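Section 4. Break Area Clearing: Operator Duties

The Vornidus cell at Gredcombe clears opened drink cans from the break table. The work was formerly part of the closing round. Staff on the late shift no longer collect cans, but one person per shift is now named cell operator and signs the log.

4.1 Before starting a run

1. Check that the table holds cans only. Cups, cutlery and phones are still removed by hand.

2. Stand cans upright with the lid facing up. Leave the pull tab attached.

3. Select OPENED CAN on the Pesance panel. This profile closes the fingers on the lower body of the can and limits grip force to 18 newtons.
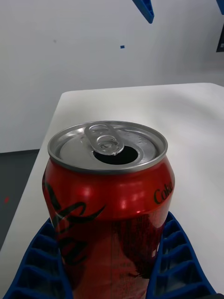

Grip force must not be raised to shorten a run. An opened can has no internal pressure and dents easily — a dented can may spill during the lift. Changes to the profile are made by the site automation lead, Izzati Khoo.

CAUTION: Keep hands off the table while the arms are powered. Both grippers can move without warning.

4.2 Releasing a can by hand

Use this procedure if a run stops and the panel shows HOLD.

1. Press PAUSE and wait 20 seconds.

2. Press OPEN on the panel. Do not pull the can out from between the fingers.

3. Confirm that the fingers are spread wide and clear of the can before reaching in.

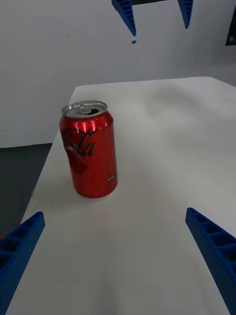
4.3 Changes to shift duties

The closing round is almost 20 minutes shorter with the cell in use. The time is assigned to restocking and to the operator log. Wiping the table remains a staff task and is done with the arms powered off.

Note: Operators complete the Sugiyama training module before their first shift on the cell. Staff who have not completed it may press PAUSE at any time but may not restart a run.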